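Workshop notebook
Apr 4, 2018
Ferhat Karakaya

Notes from the Lonska visit, before I lose them. They had the Droter arm on show for the open day, plus a talk on how they build their task library. The arm did its usual pick and place, 300 g pucks into a tray, and dropped one in front of everybody. The talk was more use to me than the arm.

Their current job is gym cleaning and upkeep. They record a person doing the task from head height and label it by grip and contact, then work out which parts a machine could take on. So far they have 1194 clips, of which almost 200 are labelled to the standard they want. The labelling is slow and they said so. They use eight grip classes. We use more, and I'm not convinced ours are any better.

We went over to the gym after lunch. Padded handles are the hard part. The foam gives under the fingers, then there's a chrome cap on the end, so one reach can cover two very different surfaces. A force limit that suits the cap may be wrong for the foam. I asked whether they treat them as separate contacts and the answer was yes, but only since the last revision.
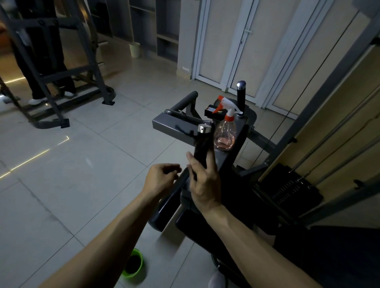
The other thing I wrote down was the off hand. Their first label set covered only the hand doing the gripping and ignored the other one. Lazarević pointed out in the questions that a hand hovering near a part is often about to do something, and should get its own label. They've added "approach" for that. We should copy it.

Lighting came up as well. Dim rooms and shiny caps upset their tracker, and they haven't fixed it. Losico is meant to be lending them a better sensor in August.

To do:
- ask Lonska for the label sheet
- add "approach" to our set
- try our gripper on foam at low force
- find out what the Droter does on a missed pick

Last updated: Apr 4

Recent entries
Gripper pads, second batch
Bench power supply replaced
Notes on tray alignment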